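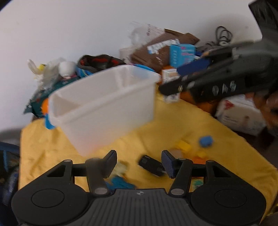 I've been nagging everyone at Doterent about finger pads again, so the May newsletter gets it too. Our house rule now says you wipe the pads and check the pivot pins after every 21 takes — yes, even when you're on a roll! I went back through 178 takes from the Trunda set, and 14 had slips I'd put down to grubby pads. I can live with that, but I'd sooner not redo them.

The other change is smaller. Spread the small stuff out before you start, and leave the bin where it is until the take is over. The full checklist is taped up by the door at Plullomton, so grab a copy.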